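Step 4. Teaching the pillowcase task

Bolt both bases to the front rail before you route any cable. Leave enough slack at the wrist for a full turn, then run the arms through their range at low speed.
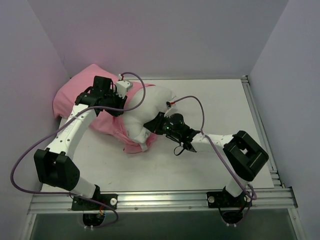

Set the grip force to 6 in the Huder config file. Higher values stall the finger motors on thick seams. Record at least 193 runs, and save each one as its own file.
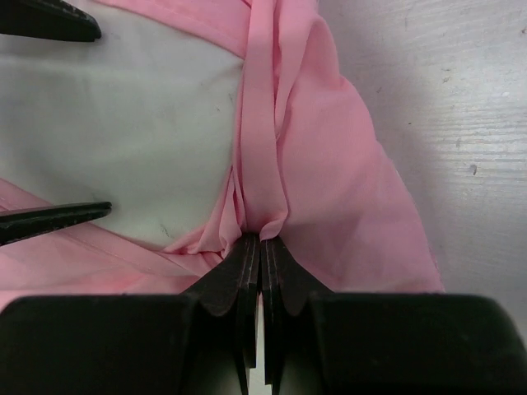
Check the finger plates for stray threads every few runs. Liesbeth Verstraete's cable layout for the Meramham bench is in Step 6.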